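Two Fingers, One Dish Rack
How a small shop picks a gripper when every catalog says yes

The first thing the test crew at Clarcombe does with a new gripper is make it handle plates. They have tried it with foam blocks and machined cubes, which is what most makers use in their own demos, and the results told them very little. A cube is the same on every side. A plate is thin at the edge, wide across the middle, and slick all over.

Clarcombe builds two-arm benches for small food plants and hospital kitchens. The company does not make its own grippers. It buys them, bolts them on, and lives with the choice for years, so the trial period matters. This spring the shop compared two candidates: the Dultum, a plain two-finger unit with long flat fingers, and the Kinholm, which has softer pads and a built-in force sensor.

Both were run on the same pair of arms, over the same tabletop, with the same kitchen things: a wire rack, a wooden rack, a mug and a few plates.
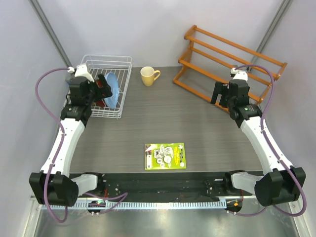
The arms sit at the front corners and reach in over the work, and that layout causes more trouble than newcomers expect. A wrist coming from the left has to get down beside a plate without hitting the wires next to it. The Dultum did well at this. Its fingers are slim enough to slide between a dish and its neighbor. The Kinholm's pads are thicker, and on the closer rack spacings the operators had to come in from above and tilt, which added time to every pick.

Time was only part of the score. Over the full trial the crew logged 2613 grasps, split between the two units, and graded each one as clean, shifted or dropped. A shifted grasp is one where the plate turns in the fingers but stays held. For a person that hardly matters. For an arm that has to set the plate down in a slot, it can ruin the next move.

The Kinholm shifted less. Its sensor feeds back into the controller, a mid-range box called the Zulu, and the controller eases off or tightens up as the load changes. The Dultum has no such sensing. It closes to a set width, and if the width is wrong the plate swings.
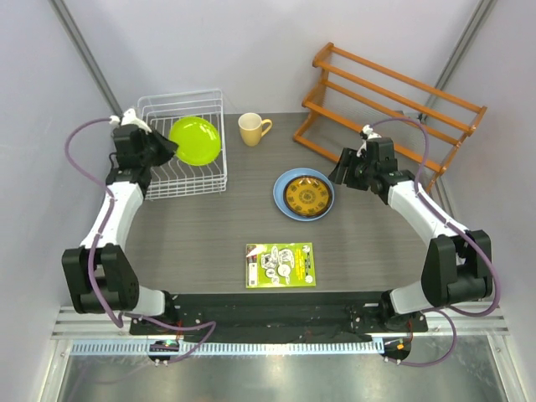
Stacked dishes were the hardest item on the list. When a small plate rests on a larger one, the gripper has to take the top one by the rim and leave the other alone. The crew gave this 531 of the grasps, more than any other single task. The Dultum's thin tips got under the rim more often. The Kinholm tended to nudge the whole stack sideways first, though once it had hold of the small plate it kept it.

Cables were another headache. Each arm carries a long one outside its links, with enough slack for the wrist to turn, and a loop that is fine in one pose can snag in the next. The Kinholm needs a second line for its sensor. The crew rerouted it twice before the arm could cross the table freely.

Then there is price. The Dultum sells for $719 a unit and a set of spare fingers costs $60. The Kinholm runs to more than twice that, and the pads wear out. For a kitchen running two shifts, pads are a regular bill.

Clarcombe ended up with a split answer. Benches that unload racks will ship with the Dultum. Those that pass dishes from one arm to the other will get the Kinholm -- at least until the shop can test the Dultum with an add-on sensor, which is planned for June.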